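Handheld gripper pair: left jaws no longer meet in the middle, where do I start?

Posted in Grippers and End Tools
July 27, 2026

grosska_bench
We run one station with two hand-held grippers, left and right, cabled back to the equipment at the side of the table. The job is small loose pieces picked out of a tall clear container and put in a shallow dish. The left unit has developed an offset. On a full close the jaws still touch, but the contact point has moved toward one side, and the opening value reads 2 mm when they are shut. The right unit reads zero. Same firmware, same bracket, same cable length.

So far I have re-zeroed it from the Ziltwood setup page and swapped the left and right cables at the box. The offset came back within 80 cycles of the re-zero and did not follow the cable. Is this a worn bushing or a sensor problem? I would like to avoid stripping the linkage if there is a check I can do first.

Davoud Fallahi
Check the batteries.

Yaroslav Chornovol
These are cabled units, so leave batteries out of it. If the reading stays with the gripper after a cable swap, the fault is in the gripper. A re-zero that holds for a while and then drifts is more often mechanical than electrical. I would go in this order.

Power the unit down and open the jaws by hand to mid travel. Hold one finger still and push the other sideways at the tip. Repeat on the other finger. Compare with your good unit. If one side has clear play and the other does not, look at the link arm on the loose side, at the bushing where the arm pivots. The bushings on ours are a light press fit and will walk out if the arm is side loaded, for example by pressing the finger tips down on the table to reach a flat piece.

Next, the finger screws. Each finger block is held by two. If one backs off, the block rotates slightly under load and you get the off-center contact you describe. Take them out, clean the threads, refit with a low-strength threadlocker and tighten evenly with the jaws closed on a flat shim. Let it cure before you cycle it.

Then strain relief. A cable hanging off the side of the table pulls on the gripper body all day. That will not shift the zero by itself, but it makes the operator twist the wrist to compensate, and the side load goes into the linkage.

Zero only after all of that. Set the open limit over a bare part of the table with nothing between the fingers, then close fully and save. Our setup is close to yours, container and dish included:

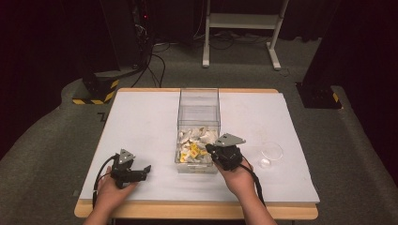
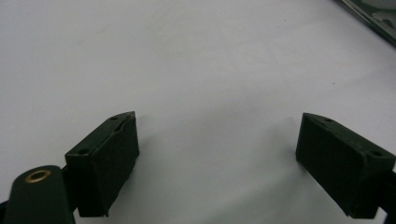 Run about 200 open and close cycles with no load and read the closed value again. If it has moved, you still have play somewhere and there is no point in zeroing a second time. If it holds, go back to work and recheck at the end of the shift. We replace the bushings as a pair every 3,000 cycles whether they look worn or not. Ours come from Bilyk. The Clodetti ones fit but were tight on the pin when we tried them in February, and I had to ream them.

grosska_bench
Play on the left finger, none on the right. One screw was also a quarter turn loose. Bushings ordered. I will re-zero after they are in and post the closed value.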